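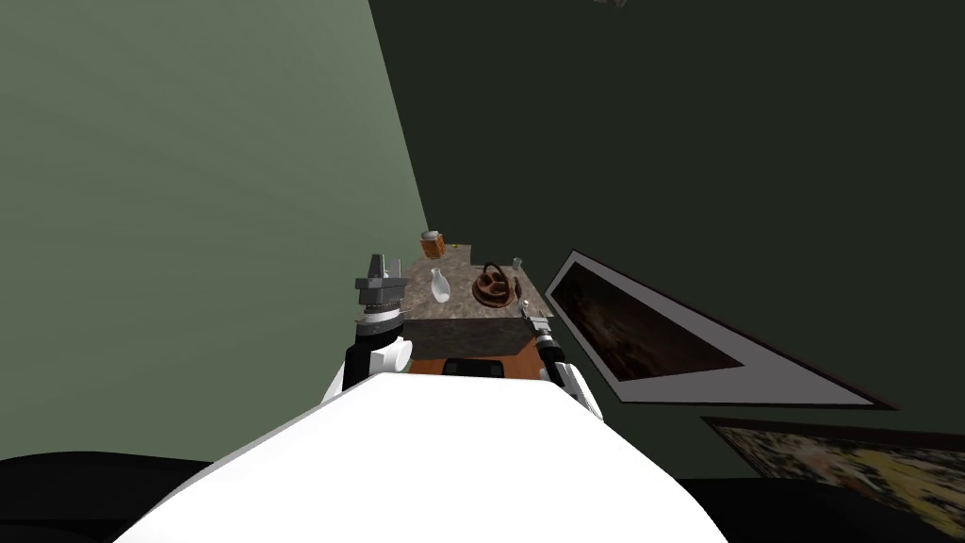 About Us

Fovness Overland is a small shop and trip outfit for people who like to sleep a long way from the pavement. We build out trucks and older SUVs for long-distance travel, we lead guided trips, and we run a weekend driving school for folks who just bought their first four-wheel drive and would love to know what the second shifter does. We're a crew of drivers, welders and map nerds, and we still get excited every single time a rig rolls out of the bay with fresh tires on it!

How it started

Yevdokiia Shevchuk bought a tired old 4x4 wagon with a bad head gasket and a roof rack held on with hose clamps. She fixed the gasket in a rented garage, learned to weld so she could fix the rack, and then drove it 4000 miles on back roads with a paper atlas and a cooler full of sandwiches. By the time she got home, two people she'd met at campsites had asked her to build racks for them. Then their friends asked. The rented garage got too small pretty fast (the landlord was very patient about the grinding noise, and we still send him a pie every September).

That first rack design is still in our catalog. We call it the Dallora, and it has changed a lot over the years – lower crossbars, a better wind fairing, slots for recovery boards on either side – but the basic shape is the one Yevdokiia drew on the back of a fuel receipt.

What we do

Most of our work is full builds. You bring us the vehicle and a rough idea of where you want to go, and we sit down with you and talk about it. How many people are sleeping in it? Are you cooking inside or out? Do you have a dog? A big dog? We ask a lot of questions before anyone picks up a wrench, and sometimes we end up talking people into a shorter parts list than the one they walked in with. A stock truck on good all-terrain tires will get you to some amazing places.

The Forkisix is our rear drawer system. It has two deep drawers, a slide-out counter and room underneath for tools, and it bolts to factory tie-down points so there's no drilling into your floor. Each drawer is rated for 200 pounds. It comes in sizes for most mid-size SUVs and short-bed pickups. If yours isn't on the fit list, call us anyway. We love measuring new vehicles and we'll usually trade you a discount for an afternoon with your truck.

We also do the plain stuff: lifts, skid plates, dual battery wiring, rock sliders, alignments, leaky axle seals. Bring us your squeaks.

The driving school

Our Saturday class starts in the parking lot with tire pressure and ends on the hill behind the old gravel pit, where you'll go up and down more times than you planned to. We keep the groups small so everybody gets plenty of seat time. You'll practice picking a line, spotting for another driver, using a strap safely and getting unstuck without breaking anything. Kids are welcome to ride along, and teenagers with a learner's permit can take a turn in the pit with a parent in the passenger seat.

There's a second-level class in sand and mud too. Bring boots and a towel for your seat.

Trips

Every year we lead a handful of group trips, from easy overnights to the long one. The long one is the El Khatib Loop, 400 miles of dirt, ranch roads and rocky two-track, named for the friend of the shop who pieced it together gate by gate and talked to every landowner along the way. We run it at an easy pace, with time for swimming holes, a late breakfast and the diner that does the green chile stew. Sweep truck and spare parts come with us. So does a very large coffee pot.

We stay on marked routes, we leave gates how we found them, and we pack out more trash than we bring in. Please do the same when you're out on your own!

Come by

The shop is open Tuesday through Saturday and the bay doors are up whenever the weather's decent. You don't need an appointment to look around, ask about a noise, or tell us about the trip you just got back from. We really do want to hear about it, and there's a wall map by the front counter with a box of pins if you want to add your favorite camp spot. For builds, call ahead so we can set aside a couple of hours to go over your plans properly.

Page last updated 2019-07-28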